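Watch party checklist, with my notes
Deria anime club, screening room at Sastcombe Hall
Filled in Sun 8 August

I do this walk-through before every big screening, and since we have the Hägglund movie plus six episodes of the series lined up for the marathon, I gave it a proper go this time. Same list as April, with my comments after each line. Sorry, they got long again!

1. Exits clear and unlocked: OK
Both doors open all the way. The left one sticks a little (it did in April too) so give it a good shove with your hip. Please, please keep cosplay props out of the aisle. I love the giant swords, I really do, but they go on the rack by the coat hooks.

2. Exit signs lit with the house lights off: OK
Sat in the dark for a minute and could read both of them from the back row.

3. Seat count: OK
92 chairs out, which is our limit for the room. We had 174 people ask for a spot, so the rest are on the list for the second showing. No extra chairs from the hallway, even if your best friend shows up late and looks sad.

4. Rows hooked together: NEEDS WORK
Row F had come apart at the wall end. I clipped it back but the clip feels loose. Somebody with stronger thumbs than mine should try it.

5. Cables taped down: OK
I redid the whole run from the projector to the wall with the wide yellow tape. The old stuff was curling up right where people step to get to the snack table.

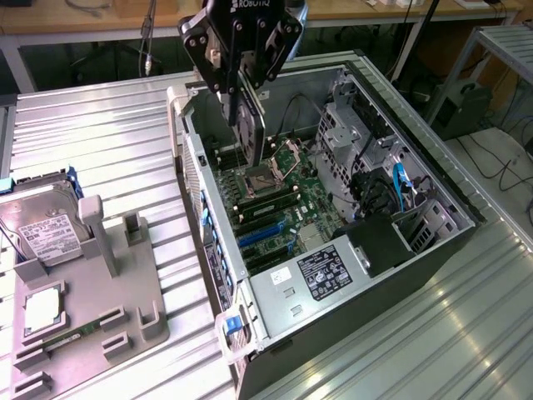 6. Projector vents and filter: OK
Vacuumed the filter and moved the pile of manga somebody had stacked against the side vent. (Great taste, bad shelf.) Ran the projector through two full episodes and the warning light stayed off.

7. Sound level: FIXED
The Ilis opening theme is SO loud compared with the talking parts. I know it's the best song of the season and we all want to feel it in our ribs, but I turned the main speakers down two notches and marked the spot with a sticker. Leave it there for the movie as well.

8. Flashing light warning: NEEDS WORK
The big fight in episode four has a long strobing bit. We need a sign at the door and a line on the ticket email before it goes out. I've written the sign, it just needs printing in large type.

9. Snack table: OK
Kettle sits on the tile, well away from the curtain. I'd like allergy labels on everything homemade this time, and that includes the rice balls.

10. Fire extinguisher: OK
On its hook by the door, needle in the green, tag in date.

11. First aid kit: NEEDS WORK
Low on small bandages. I've put a box of 200 on the shopping list, which sounds like a lot until you've watched people fix their armor with safety pins.

Still to do before doors: row F clip, strobe sign, bandages. I'll be there an hour early to check items 1, 4 and 5 again, and the key is in the usual drawer if you beat me to it.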